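Protokoll der Mitgliederversammlung des Gästehausvereins Breldale e. V.

Datum: 24.1.19
Ort: Aufenthaltsraum im Erdgeschoss des Gästehauses
Leitung und Protokoll: Citlali Bañuelos
Anwesend: 30 Mitglieder, dazu zwei Gäste vom Partnerhaus Pratgate
Beginn: nach dem gemeinsamen Kaffee, also etwas später als in der Einladung angekündigt

TOP 1 Begrüßung

Citlali Bañuelos begrüßt alle sehr herzlich und freut sich, dass trotz Glatteis so viele den Weg den Berg hinauf gefunden haben. Besonders willkommen geheißen werden die beiden Gäste aus Pratgate, die einen Apfelkuchen mitgebracht haben (er war bis zum Ende von TOP 3 restlos verteilt). Die Tagesordnung wird ohne Änderung angenommen, ebenso das Protokoll der Versammlung vom Oktober, in dem lediglich der Name der Wäscherei richtiggestellt wird: Sie heißt Gallegos, mit zwei l.

TOP 2 Rückblick auf das vergangene Jahr

Das Haus verzeichnete 481 Übernachtungen und war damit besser belegt, als wir es uns im Frühjahr nach der langen Baustelle auf der Zufahrt hätten träumen lassen. Die Rückmeldungen im Gästebuch sind überwiegend freundlich. Gelobt werden die Ruhe, das Frühstück und immer wieder die bunten Betten, getadelt werden die kühlen Zimmer im oberen Stock und die Dusche am Ende des Flurs. Letztere ist inzwischen entkalkt. Zu den kühlen Zimmern entspann sich eine längere, durchweg gut gelaunte Aussprache, die schließlich in den nächsten Punkt überging, weshalb wir ihn gleich vorgezogen haben.

TOP 3 Decken und Bettwäsche

Aus der Versammlung kam der Wunsch, dass auf jedem Bett neben dem Federbett oder der Steppdecke künftig auch eine Fleecedecke zum Drüberlegen bereitliegt. Viele Gäste lesen abends noch oder ruhen mittags eine Stunde und mögen dafür nicht das ganze Bett aufdecken. Mehrere Mitglieder berichteten, dass sie es zu Hause genauso halten.

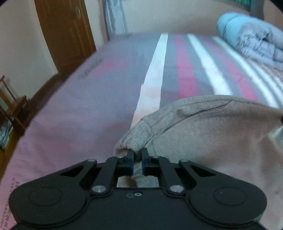 Der Vorschlag lautet, für den oberen Stock 42 Fleecedecken anzuschaffen, damit auch in der Waschwoche genügend im Schrank liegen. Bei der Farbe gingen die Meinungen zunächst auseinander – von Dunkelrot bis Tannengrün war alles dabei –, doch ein graubeiger Ton wie bei der Decke auf dem Bett mit dem gestreiften Laken fand am Ende den meisten Zuspruch, denn er verträgt sich mit dem Rosa und dem Rot der Streifen ebenso wie mit dem Weiß und dem Grau. Die gestreiften Laken selbst sollen bleiben, solange der Stoff hält; der Antrag, auf einheitliches Weiß umzustellen, wurde nach kurzer Beratung freundlich zurückgezogen. Auch die Gewohnheit, die Steppdecke zusammengelegt ans Kopfende zu packen, wird beibehalten. Man hat so das Bett frei, und wer friert, muss nachts nur einmal nach oben greifen.

Beschluss: Die Anschaffung wird bei einer Enthaltung angenommen. Angebote werden bei Drastbridge und einem weiteren Händler eingeholt.

Zur Pflege wurde noch festgehalten, dass Fleece getrennt von den Frottierhandtüchern gewaschen wird, bei 30 Grad und ohne Weichspüler. Die Laken gehen weiterhin zu Gallegos. Wer beim Bettenmachen hilft, möge bitte offene Säume gleich melden und die betreffende Decke in den blauen Korb im Wäscheraum legen. Die Nähmaschine dort läuft wieder, der Fadenspanner war nur verstellt.

TOP 4 Frühjahrsputz

Der Frühjahrsputz soll wie immer vor der ersten größeren Gruppe stattfinden. Es werden die Matratzen gewendet, die Kopfteile abgewischt und die Wandschränke ausgeräumt, in denen sich nach allgemeiner Einschätzung noch Kissenbezüge aus der Gründungszeit befinden. Suppe gibt es mittags in der Küche. Eine Liste zum Eintragen hängt ab sofort neben dem Telefon.

TOP 5 Verschiedenes

Die Gäste aus Pratgate laden zum Gegenbesuch ein und bieten an, uns überzählige Wolldecken zu überlassen, was mit Applaus aufgenommen wird. Gesucht wird weiterhin der Schlüssel zum Dachboden. Außerdem sind nach dem Adventskaffee eine Thermoskanne und ein einzelner grüner Handschuh liegen geblieben, beides kann im Büro abgeholt werden.

Für das Protokoll: Citlali Bañuelos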